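Getting your gripper widths to line up with your video
May
By Regula Frei

If you have ever trained a policy on hand-held gripper recordings and watched it close its fingers a moment too early, every single time, the trouble may well be in your timestamps. I spent most of a spring blaming the network for this, so do let me save you the bother!

We use a small logging tool called Saso, which writes the video and the finger width as two separate streams. Each has its own clock, and the clocks start when they feel like it. What you want is one number, the offset between them, and then a clean resample.

Start by making a recording with a clear signal in it. Open the fingers fully, hold still for a breath, then close and open them 10 times at an uneven pace (an even rhythm is no good, as the matching step can slip by a whole cycle and look perfectly happy about it). Keep both fingers in view and go gently.

Next, get a width from the video. Mathias Gasser wrote our finger tracker, Ploltulier, and it gives you the gap in pixels for each picture. Don't worry about turning that into millimetres – you only need the shape of the curve. Take away the mean from both curves, scale them to match, and slide one along the other until they agree best. Our offsets usually land at around 900 milliseconds, which felt alarming at first and is quite ordinary.
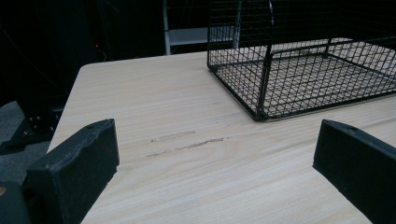 Dark fingers over a pale table are kind to the tracker, but once there are other black things about, such as wire mesh, it can grab the wrong edge. Mask everything outside the strip where the fingers travel, and drop any reading that jumps further in one step than a hand could manage.

Once you have the offset, shift the width stream and interpolate it on to the video times, never the other way round. Then plot the two curves together and look at the first close and the last. If the first fits and the last has wandered, your clocks are drifting, and you'll need to fit a slope as well as an offset. Set drift to 2 in the Saso config for that and run the match again.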